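Two-Arm Cup Rack Project: Final Report
Leandro Garrido
Robotics Project Course, Nov 5, 2018

Goal

My project was to get two robot arms to load cups onto a drying rack. The course gave us one semester and a shared work cell. I picked cups because they are light, they don't break when dropped, and a cup placed badly is easy to see without any extra sensors.

The task is simple to state. A cup starts upside down somewhere on the table. An arm has to pick it up, turn it on its side, and hang it on the rack. The other arm can help if the cup is out of reach or needs to be handed over.

Setup

The two arms are mounted at the far edge of the table and face the front. In my notes and in the code, left and right always mean the robot's left and right. If you stand at the front of the table they are swapped. I mixed this up in the first week and lost a full afternoon to it, so I put a comment at the top of every file.

We covered the table with brown paper. The bare surface reflected the ceiling lights and the cup detection kept picking up spots that were not there. The paper fixed most of that. It does crease, and it has to be pulled flat before a run.

The rack is black wire with a wooden dowel down the middle. I set it near the center so both grippers can get to it.

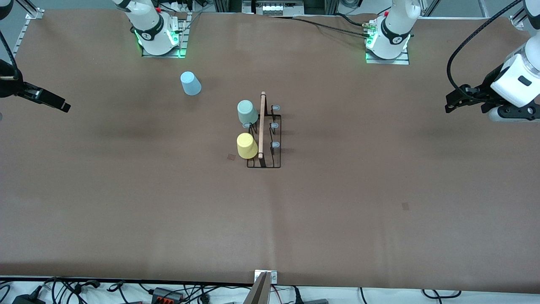

Figure 1. The work cell with two cups on the rack and the blue cup still on the table.

Software

The program is called Lolletti. It is a list of steps for each arm, plus a lock so that only one arm can be over the rack at a time. My first version had no lock and depended on timing. It worked until one arm had to retry a grasp, and then both arms went for the rack together. I hit the stop button before they touched.

Cup positions come from the detection program that last year's group wrote, Wusero. I changed the color thresholds and left the rest alone.

Testing

I ran 40 trials with one cup each, moving the start position between trials. The cup ended up hanging on the rack in 26 of them. The other 14 were failures. Most came at the rack, where the cup was let go a little too high and rolled off. In 4 of the failures the fingers closed on the rim and tipped the cup over before it was lifted.

Lowering the release height helped in the practice runs I did afterward, but I did not have time to repeat the full set, so those runs are not counted.

Problems and next steps

The handover between arms is written but not reliable. I left it out of the trials. The wiring along the front of the table also needs to be tied down and labeled before the next group starts in January.

The code is in the course folder with my trial log. The release height is set on line 431 of the main file.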